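Simulate your chores before you build for them

I have a theory that every home robot project should spend its first month with no robot in it. I've said this to enough people in our shared workshop that they now finish the sentence for me, so I'm writing it down and then I'll leave them alone for a while.

The workshop is Paltgate, the long brick building behind the bus depot, and the project is Pina. Pina is my attempt at an arm that can do small jobs in a bathroom: pick something up off a shelf, put it in a basket, press a button, wipe a flat surface. My mother has bad shoulders and hates asking for help with little things. That's the whole motive. The physical build is a secondhand aluminum frame, a stack of hobby motors and a gripper I've printed so many times that I've stopped giving the versions numbers.

I did it the wrong way first. I bought motors in September, bolted everything together and set it up on the bench across from a bathroom shelf I'd screwed to a board. It was glorious for an evening. Then I spent most of the winter fixing the thing I'd built, and very little of it learning whether the thing could do the job. A stripped gear cost me a week. A reach that was a few inches short cost me the entire lower half of the frame. I'd measured the bench and the shelf and never once thought hard about where a robot would have to stand in a room where a person also has to turn around.

Wafula Mwakyusa, who has the bench next to mine, talked me into simulation. I resisted it for ages! I thought of it as something for labs, or for people who don't like getting grease on their hands. He let me use his desktop machine overnight, and by breakfast I had 300 attempts at one simple reach, with a log for every single one. On the real arm I'd managed 30 in a good weekend, and half of those ended with me holding a screwdriver.

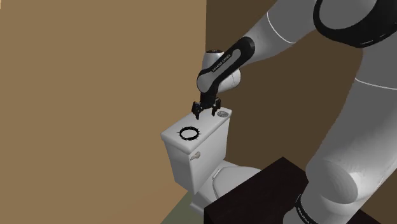
My case for simulation is mostly about the room. Bathrooms are awful places to put an arm, and you find that out very quickly when you start building one on screen. I borrowed a Franka model for this stage, a far nicer arm than mine will ever be, and it was still a struggle to find a spot for it. With the dark table in front of the bowl and the base of the arm up beside it, the gripper can come down to the back corner of the tank lid, right by the little silver flush button, while the spiky black ring sits over on the opposite side toward the front. That's a great layout for testing. One small target on one side, one awkward object on the other, and a slick flat lid between them. Reaching the first without caring about the second is easy. Asking for both in one run made me rewrite my planner twice, and I'd do it again, because each rewrite was an afternoon at a keyboard and cost me zero gears.

People in the shop push back on this and they have a point. Simulated surfaces are too well behaved. My friends at Nair, the electronics group upstairs, like to remind me that a rendered toilet never has a puddle on it or a towel hanging where you didn't expect one. All true. I ran 383 attempts of a button press that looked wonderful on screen, moved the settings over to Pina, and the real finger slid right off the real button because my printed pads are too hard. So yes, you still have to build the thing, and the thing will still surprise you.

But look at what kind of surprise it was. I was arguing with rubber. I wasn't arguing with the length of the forearm or the height of the base, since those questions had been settled weeks before, for free, at a desk. I swapped the pads for softer ones cut from a jar opener and carried on.

There's also the money. I've put about 700 dollars into Pina and I would guess a good chunk of it is in the scrap drawer, in the shape of brackets for a robot that was the wrong size. The simulator I use, Numora, is a small package that runs on ordinary computers if you're patient with it. Somebody starting this fall with no parts at all could have a room, an arm and a first clumsy reach going in a couple of evenings, and I think that's fantastic. When I started tinkering you needed a garage and a tolerant family.

So measure your bathroom, or your kitchen, or whichever corner of the house you want help with. Put the furniture in, including the ugly stuff you'd rather leave out. Move the base around until you're sick of it. Then come and find me at Paltgate and I'll lend you a soldering iron and the less wobbly of my two vises.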